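Plullcombe Shared Workshop
Minutes of the members' meeting, March 27, 2024

Present: Elvira Sánchez (chair), Aled Bevan (minutes), and eleven others, two of whom had come for the pottery.

1. Last minutes
Agreed, after the word "shambles" was changed to "backlog".

2. Money
Balance stands at £780. The new kettle is not to be discussed again until April.

3. Bars and bins
Aled reported that the Drimmont delivery has been unpacked and that the bars are to live in the grey metal bins, reds and greens together, until someone agrees what the colours mean. Elvira thought red was the short stock. The meeting thought otherwise, at length. The bin floor is well scratched already, so members need not lower things in like eggs.

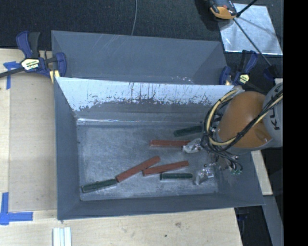

4. Sorting
Proposed that red and green have a bin each. Carried, with one against on the grounds that it would only encourage labels. Aled to buy labels, spending no more than £18.

5. Ragnarsson bench
Still wobbles. The folded beer mat was praised as an interim measure, now in its second year.

6. Any other business
A letter from Prirnham asked for their trolley back. Elvira will look for the trolley.

Next meeting in April, same room, bring a chair.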